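Diary, June

Early evening

Third day of the sorting-out at Skerkham and I am still not convinced by any of it. Hüsnü Yaman says a worktop should have one thing on it at a time. One thing, finished with, gone, then the next. He got this from a booklet put out by Marchal, who also sell shelving, so make of that what you like.

I did the kitchen drawers his way this morning. Everything out, everything wiped, back in by size. It took until gone eleven and by lunch I couldn't find the peeler. It was in with the long things. I would not have called it long.

The booklet says a clear surface saves 100 minutes a week. Whose week? I spend most of mine looking for my glasses, and they are never on a surface.

Bought fruit from the shop on the Zultdale road. Plums hard as marbles, which the man swore would come round by tomorrow. He said the same of the last lot and I ended up stewing them. The receipt came to 419 with the bus number printed on the back for some reason, or it might have been an order number. I kept it in case the plums don't improve.

Hüsnü rang at four to ask how the drawers were going. I said fine. He wanted to know if I'd labelled them. I have lived here long enough to know which drawer the forks are in. He says labels are for other people, and I asked which other people, and he changed the subject to his knee.

He does at least go some way to practising what he preaches. The white table is properly bare apart from what's being worked on, pale walls on three sides, no tins or pens or post creeping in from the corners. One small round fruit, green and yellow, a pale green bowl with two yellow ones in it, and a good stretch of white. I don't say it isn't pleasant to look at. I say it would last until teatime in my house.

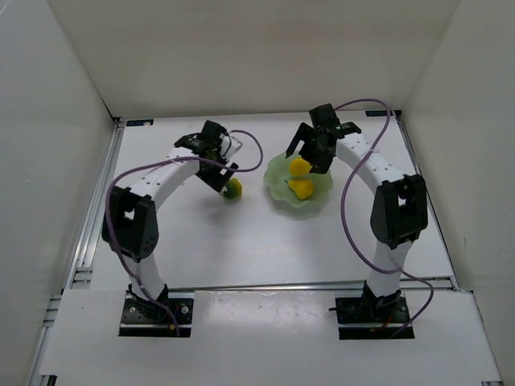 Later, after supper

Tried it on the small table by the window. Took off the lamp, the Wasia catalogue, the string, the bowl. Put back one plum. Looked at it for a bit and felt no calmer than before, though I did notice the ring where the bowl has been standing, and had to get the polish out, and then the polish needed somewhere to stand.

The lamp has gone back because I can't read without it. The bowl too. The string is on the chair for now.

Tomorrow is meant to be the cupboard under the stairs, 7 boxes by the look of it, and I know two of them are nothing but jam jar lids. Hüsnü will want those out. I shall say I'm thinking about it. Must ring the surgery before nine and put the bins round.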